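Workshop Tips: Cable Slack on Two-Arm Benches

Most nuisance stops on a small two-arm bench start in the cable. On our Travach cell the right arm faulted 6 times in one shift, each time with an overcurrent on the wrist joint. Jozef Verhoeven swapped the motor first, which cost a day and changed nothing. A wrist cable had been tied too short and was pulling the connector sideways at full rotation.

Before touching any cable, stop the program, cut power to both arms and support the forearms by hand. Some arms drop when the brakes lose supply.

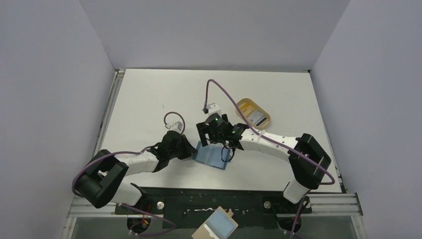 Leave enough slack for the wrist to reach both rotation limits, then jog through them at low speed and watch the loop the whole way. It should never go tight, and it should never hang low enough for a finger to hook it. If it does either, move the tie – don't add a second one.

Check connectors every 200 hours. Look for:
Bent pins
Jacket worn shiny at the elbow
Ties that have slid toward the gripper

Sumaiya Sheikh also logs wrist current at idle after each check. A reading that creeps up over 5 checks means drag somewhere, and on our bench it has been the cable both times.

Updated 8/25/23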